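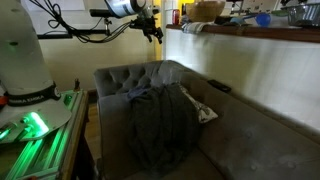
Can it do a chore from start to finish yet, with everyone out of the room? Strazds put that to us on Monday's call, and I promised a proper answer in this report. Not yet – but we're a good bit closer than in February!

The living room is where most of our hours went. A blanket over a tufted sofa is a mean test (soft thing on top of soft thing, and dark folds that all look alike to the software). We ran 200 blanket pickups with the new Flunel grip settings and 281 with the old ones, and the new ones drop far less. Folding is still poor. I'd call 9 of the folds good enough for company, and I'm being kind.

Throw pillows are going fine. Small cloths are hit or miss, mostly because the arm grabs whatever is under them too.

The kitchen counter hasn't been started. Onach wants it next, and I'd like to hold off until the blanket work settles down – crowded counters are a whole other headache.

Money: we have 900 dollars left in the parts line, and I'd like to put it toward spare fingers from Piltier. Could you let me know if that's okay?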